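Area rug over plank floor, yes or no?
Flooring & Rugs > General talk

mapleporch
Posted 07/10/2025
We finally got the carpet out of the living room and put down light brown planks, and now my husband wants to cover most of it with a big off-white rug. I love the boards! Why pay for 900 square feet of wood and then hide it? He says the room echoes, and okay, he's right, you can hear a spoon drop from upstairs. Anybody been through this?

tuck_and_roll
Get the rug. We held out for a whole winter and my feet never forgave me. Ours is the Bresell flatweave, 200 bucks on sale, and it cut the echo way down. Put a felt pad under it though, the rubber ones can mark some finishes.

gristmill34
Disagree on off-white. We had one for 20 months with two kids and a beagle and it went to the dump. Get something with a pattern.

tuck_and_roll
Ours is cream and it's fine? You just have to vacuum it. Spot clean the same day and don't scrub.

gristmill34
You don't have a beagle.

lowtide_annie
I'm with mapleporch's husband on the rug but I'd go smaller, so you still get plenty of wood showing. Also try it on an angle before you decide. I know it sounds like a 1990s thing, but we had a long narrow room and turning the rug made it feel a lot less like a bowling alley. This is the sort of look I mean, pale on light boards:
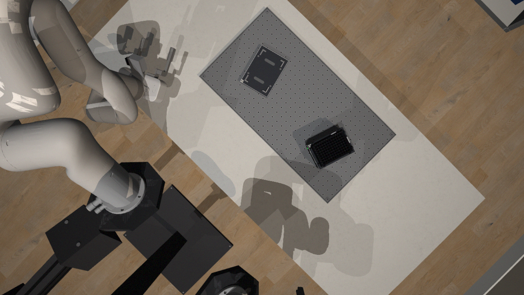

Off-white, set at an angle, with bare wood left on both sides

mapleporch
Oh, I like the angle more than I thought I would. Not sure where the couch goes then.

gristmill34
The couch goes crooked or it looks like a mistake. Straight rug, straight couch - I'll die on this hill.

lowtide_annie
Ours is straight and the rug isn't and we've had zero complaints lol

mapleporch
Okay, we're going to lay down an old bedsheet this weekend and try it both ways. Does anyone know if Britura still sells samples? Their site only shows full sizes.

tuck_and_roll
They did in August, I had to call and ask.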